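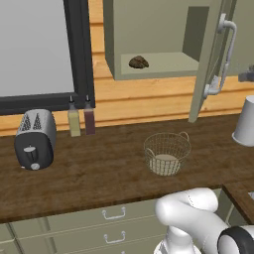 Kitchen sim, part four: door hinges and handle contact

September 23, 2020

The cabinet door took most of the last two weeks. In the first version of the kitchen the hinge had no friction at all, so the slightest touch sent the door swinging until it hit its joint limit and bounced. I added damping and a small static friction term, then tuned both against the wall cabinet in my own kitchen with a luggage scale hooked over the handle. The match is crude, but the door now stays where it is left.

The handle was the second problem. I had exported it as a single mesh, and the physics engine wraps a single mesh in a convex hull by default. The gap behind the bar was therefore solid as far as collision was concerned, and the fingers stopped short of it every time. Mirko D'Amico spotted this in the contact overlay within a minute of sitting down. I split the collision shape into 13 short capsules along the curve, plus one for each standoff. The visual mesh is unchanged.

The same applies to the wire basket. I did not model the weave for collision. It has a ring of thin boxes for the wall, a disc for the bottom and two bent tubes for the loop handles. Objects stay inside and the solver does not complain.

Step time was the cost. With everything on the counter active, the scene dropped to 94 steps per second on the shop machine. Putting resting objects to sleep and merging the drawer fronts that never open brought it to 135. I would like more, but the rest is in the solver and I am leaving it alone.

Results so far on the door task, using the scripted controller:

700 runs, randomized start pose
Most failures are at the approach – the wrist comes in too low and the elbow runs into the counter lip
A few are slips off the end of the handle

Ayanda Mthembu has suggested adding a waypoint above the counter before the reach. I have it half written. The drawers are next, and they need a proper rail model, as the plain sliding joint binds when pulled off center. Scene files are in the Nirgate folder on the workshop server, same layout as in February.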